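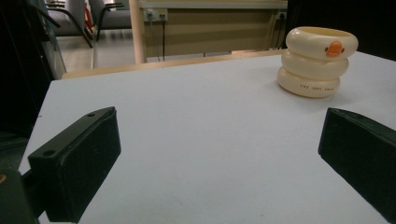 Figure 1. Work table with a cream three-tier object, upper right, and the power outlet strip on the desk behind.

Norkton Workshop in Everyday Objects
Handout 3: Stacked forms and the table they stand on

Welcome back! Last time we drew boxes. Now we get to curves, and I think this is where the course gets really fun.

Start with the stacked form in Figure 1. It has three rounded, ring-like tiers, and the widest one is at the top, with an open rim. Most of us would expect the wide part at the bottom (think of a wedding cake), so a shape that swells upward catches the eye right away. Squint at it and look only at the outline. Where does it pinch in? Where does it bulge?

Key terms
Tier: one level of a stacked form.
Profile: the outline seen from the side.
Footprint: the area that touches the table.
Rim: the edge around an opening.

Notice the graphics too. The orange duck head is on the top tier, and the small dark lettering is down on the bottom one. Picture and words pull apart — you read the duck first and get to the letters later. Try swapping them in a sketch and see how different it feels!

The surface matters just as much. A matte white top lets a faint shadow show, and that little patch of gray does a lot to make the stack sit firmly on the table. The pale wood edge strip gives you a slanted line to measure everything else against. Draw that line early.

And please don't skip the background. Outlets, plugs and hanging cables are part of how a work desk looks, and their thin dark lines make a lovely contrast with fat, rounded tiers.

Exercise for next session
Pick any stacked thing at home — bowls, cups, flowerpots. Draw its profile four times, changing only the width of one tier each time. Then write 200 words on which version looks steadiest and why. Sketches can be rough. Mine always are.

Bring: soft pencil, eraser, plain paper, one object with a rim.

Next handout: handles and spouts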